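Par de garras manuais Tona, para montar em casa ou na oficina

Kit de peças, esquerda e direita

O par Tona nasceu na nossa oficina partilhada, feito por gente que queria ensinar um braço a dobrar roupa e não encontrava nada que coubesse bem na mão. Vai para casa em peças, com toda a parafusaria, e monta-se numa bancada normal, com calma e um café ao lado (a primeira vez leva uma tarde, e ainda bem, que é uma tarde bem passada!). O desenho dos dedos é do Jarrah Tomoana, que os refez em maio depois de muitas toalhas escorregadas. Os tecidos finos agarram-se agora muito melhor, e as camisas e as calças de ganga já não nos assustam.

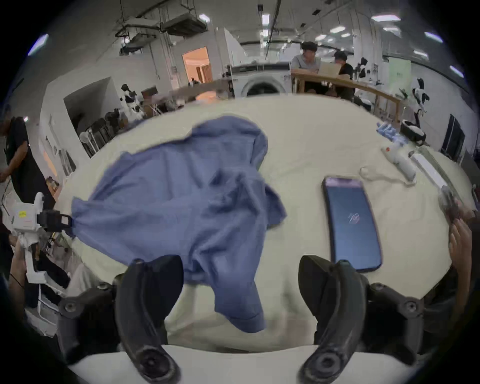
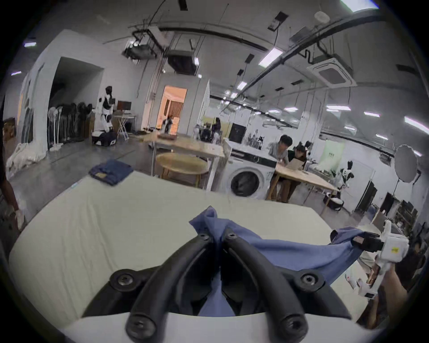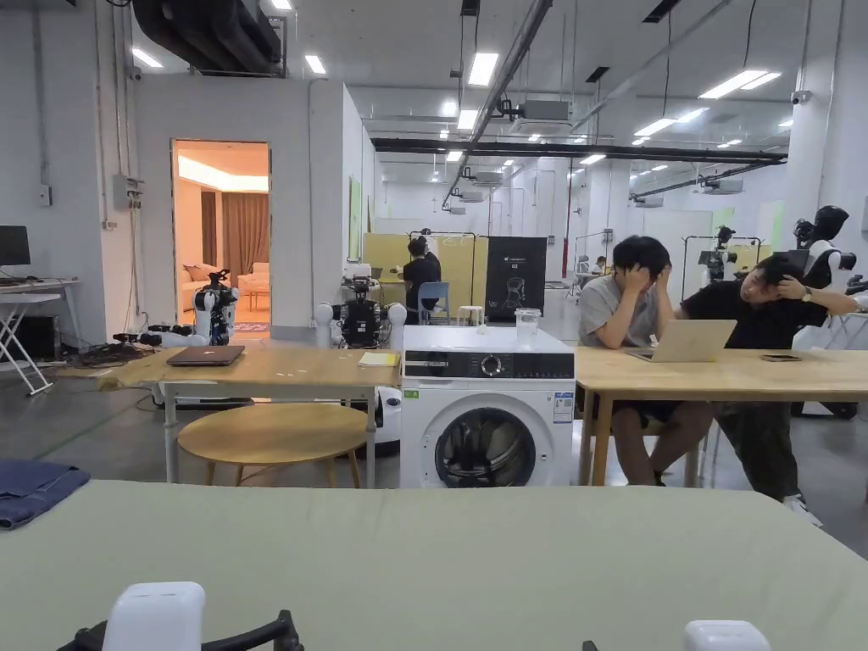
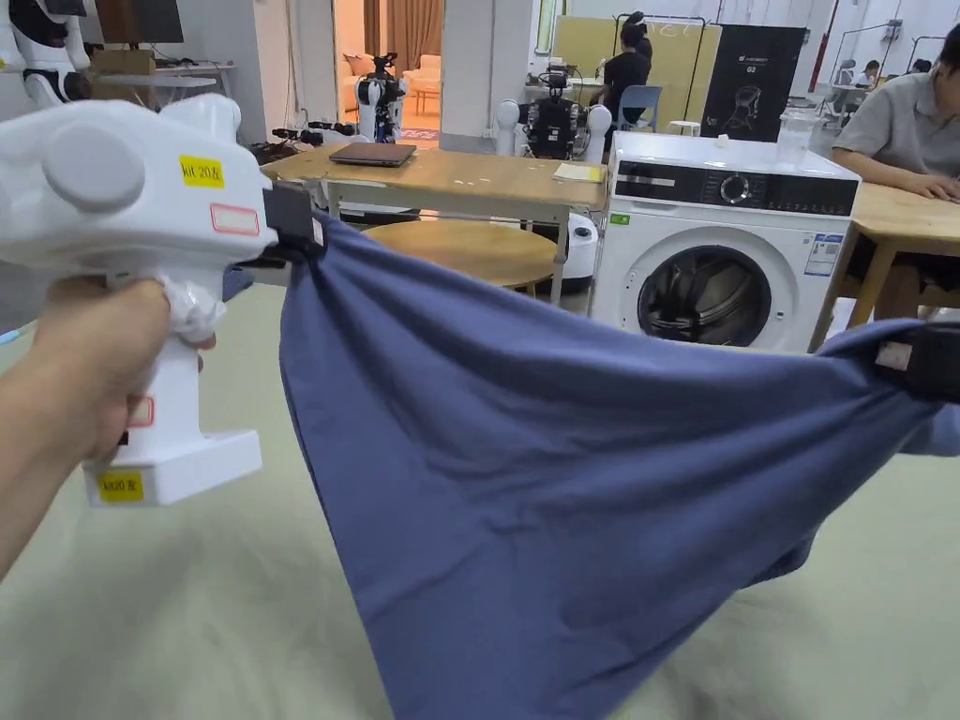
O par Tona na oficina, com a máquina de lavar ao fundo nas quatro fotografias.

O que vem na caixa
2 garras, esquerda e direita, por montar
13 parafusos de reserva
Chave sextavada Brunton
Cabo de 120 cm para cada garra
Folha de etiquetas para marcar os lados

Abertura máxima dos dedos: 60 mm

Um conselho de quem já montou muitas: cole as etiquetas logo no início, antes de apertar seja o que for, e deixe os parafusos das articulações um nadinha folgados até os dedos fecharem direitos. Só depois se dá o aperto final. O suporte de pulso Prukent serve sem adaptação, e quem já tem a base Gakberg pode aproveitar os mesmos furos.

Próximo lote: quinta-feira, 16 de outubro. Pode reservar o seu pelo formulário desta página ou levantar na oficina, onde temos sempre muito gosto em mostrar um par montado e dar dois dedos de conversa.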